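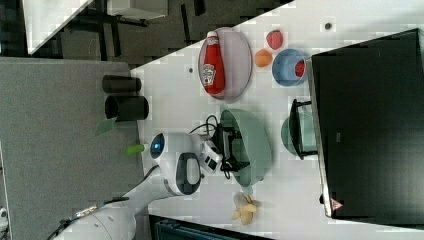
Photo: Akadwood Weekly

Sunday table day at Brarkisard gets a bigger bowl budget

If you've ever wanted to sort toy fruit for an afternoon and call it helping the neighborhood, I have good news for you. The play kitchen library at Brarkisard is opening its doors again this Sunday, and after a long stretch in the back half of the Morelli building it finally has proper tables, proper shelves and (I'm so happy about this one) proper lighting.

I went over there a few days early to see how the set-up was coming along, mostly because my own kids have borrowed from the place so often that I feel like I owe it some shelf space in this column. For anyone new to town, it works just like a regular library. You pick out a play food set or a box of dishes, you take it home for up to 6 weeks, and then you bring it back with as many of the pieces as you can find under your couch. There's no fine for a missing pea. There is a fine for a missing pot, and I think that's fair!

The catalog now stands at 2276 pieces, and that counts every plate, bowl, cup and piece of fruit separately. Last year 359 of them came in through the donation bin at the Kidden Street grocery, and a lot of those were single items with no set to go home to. So the new thing this season is what the library is calling mixed tables. You don't get a matching tea service or a boxed picnic. You get a white tabletop with a bit of everything on it and you put together your own set from what's there.

I love this idea and I'll tell you why. My youngest has never once played with a matching set the way the box says to. She wants the big sage-green bowl for soup, the light blue one for a bath, and the ketchup on absolutely everything. And there is ketchup – the red bottle with the white cap was lying right across an oval plate in a lavender kind of pink, which is pretty much how it ends up at our house too. Next to it were a strawberry with its green top and a small orange fruit that I would call a tangerine and my daughter would call a ball. I also liked the smaller teal bowl, and I have my eye on it for a salad set if another family doesn't get there first.

Colors are a bigger deal here than you might think. The library used to shelve things by type, so all the bowls lived together and all the fruit lived together, and small kids had a terrible time putting anything back. Now returns go by color. Green goes with green, yellow goes with yellow, and a three-year-old can do the whole job without asking. I watched the returns cart get emptied that way and it went faster than I've ever managed at home with the labels I printed out myself (they had little pictures on them and everything, and they lasted one weekend).

One heads-up for parents of crawlers. The floor by the tables is gray carpet, so bring socks and expect things to land on it. If you find a loose bit of pretend greenery or a cup down there, just put it up on the nearest table and it'll get sorted at closing. Everything that goes out on loan gets washed in warm soapy water when it comes back, and anything cracked gets pulled for good. If your child is still at the stage where every single thing goes in the mouth, ask at the desk for the large-piece boxes. They're kept separate and they have no small fruit in them.

The library is also asking for a few things, and I said I'd pass the list along. Bowls are the big one. Families borrow them faster than anything else, and there are never enough in the larger sizes. Bottles and jars are wanted too, the kind that look like what's in your own fridge, and plates in any shape. Play bread is not needed. There is so much play bread. Drop-offs can go in the bin on Kidden Street or straight to Brarkisard during open hours, and please tape sets together or put them in a bag so they stay as one.

Doors open at 10 in the morning and the mixed tables stay out until 2. Borrowing is free with a card from the Akadwood library, and you can sign up for one on the spot if you bring something with your address on it. Parking behind the Morelli building is tight, so use the side lot if you're coming with a stroller. Story time is in the front room at 11, and it's about a picnic, so I have a feeling the fruit is going to be popular right after.

If you have overdue pieces, just bring them in. I've got two forks and a slice of pizza to return myself.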